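**Demonstration gathering** is the collecting of recorded examples from which a robot learns a task. An operator guides the arm through the motion, and each attempt is stored as one episode. The Plillska kitchen set, begun in June by Nicanor Orellana at Fedthorpe, holds 4000 episodes over 19 tasks.
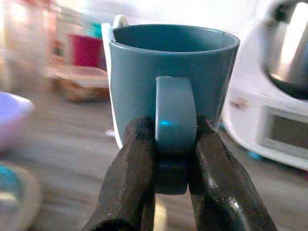 Episodes are usually grouped by object and by type of grasp. Mugs, for instance, may be lifted by the handle or by the rim, and the two are labeled separately. Clementina Aguiar later added 200 failed attempts — mostly slips — to the Plillska set, stored under their own label.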